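Stolura carton caps, pack of 10 — quick review
30/09/2019

Bought these for the cartons we go through at home. Kids leave them open in the fridge door, caps vanish, milk tastes like onion by the next morning. So. Replacement caps. Ordered from the MacDonald store in Celville, took 2 days to show up.

First off, the fit. Good on most of the one-liter cartons I buy. You push down a little, turn, done. No drips when I laid one on its side overnight (over a towel, I'm not crazy). On the small cartons they're too big, don't bother.

Second, the threads. Bit rough out of the bag. Two of mine had a little whisker of plastic inside that I had to pick off with a fingernail. Rinse them before you use them, the bag smells kind of like a new shower curtain.

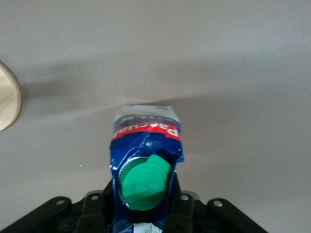

Do you really need a spare if the carton already comes with a screw cap?

Only if you lose them. The original seals fine and I'd use it till it goes missing, then grab one of these.

What I like best is the grip. My mother has bad hands and the flat round factory caps are a pain for her, especially the first twist when the ring has to snap. These won't help with that first twist — you still have to break the seal on the old one — but after that she manages alone.

Dishwasher, top rack, fine so far. One warped a litle on the bottom rack, my own fault. It still closes but I wouldnt trust it in a bag.

Complaints: only comes in white, so they all look the same and you can't tell whose juice is whose. I put a dot of nail polish on ours. Also the pack says 1000 uses per cap and I have no idea who tested that. And the bag doesn't reseal, so the spares are now loose in the drawer with the batteries.

Took four to the Event picnic in September, came home with three. Same as always.

Would buy again. Four stars, would be five with colors.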